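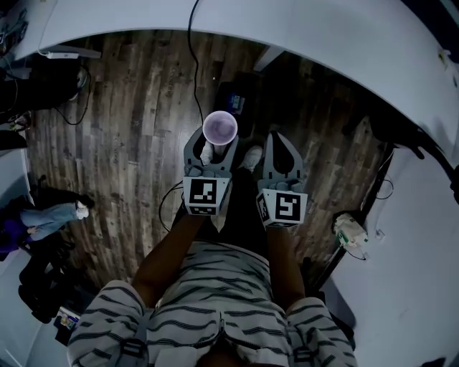 *A clear cup held in the left gripper.*

**Tasteck brings spoken parking search to the Surine navigation app**

CIDHAM, 15 Feb 2020 – Tasteck announced today that drivers who use Surine can now find and pay for a parking place by voice. The function is part of the new version of the app for Android phones. A version for iPhone will follow in June.

Until now, Surine users could ask the app for a route, but they had to stop and touch the screen when they wanted to look for parking. With the update, the driver says the name of a street or a building, and Surine reads out the nearest car parks with free places, together with the price for one hour. When the driver chooses one of them, the route changes by itself. Payment is confirmed with a spoken code of the driver's own choice.

The information about free places comes from Navickas, the company which operates the parking payment system in 80 towns. At the start, the service covers 518 car parks. Street parking is not included in this version.

"Our users wrote to us very often about the last part of the trip," said Maarja Avotiņš, product manager for Surine at Tasteck. "They arrive in the correct street and then they drive in circles. We wanted that they can keep their hands on the wheel also in these minutes."

Voice search was tested for 9 weeks with drivers in Cidham. After the test, Tasteck made the spoken answers shorter and added the possibility to interrupt the app by saying "next." It was also decided that Surine stays silent during difficult turns and continues to speak after them.

The spoken search understands English at present. Almost 10 more languages are in preparation, and Tasteck will inform about the dates separately.

Voice recordings are deleted from the phone when the trip is finished. Users who do not want to use the microphone can switch off the function in the settings, under "Sound and voice," and continue to search for parking on the map as before.

The update is free of charge for all existing users of Surine. Parking fees are set by the operators of the car parks, and Tasteck does not add any cost to them.

**Press contact**
Maarja Avotiņš
Tasteck, Cidham office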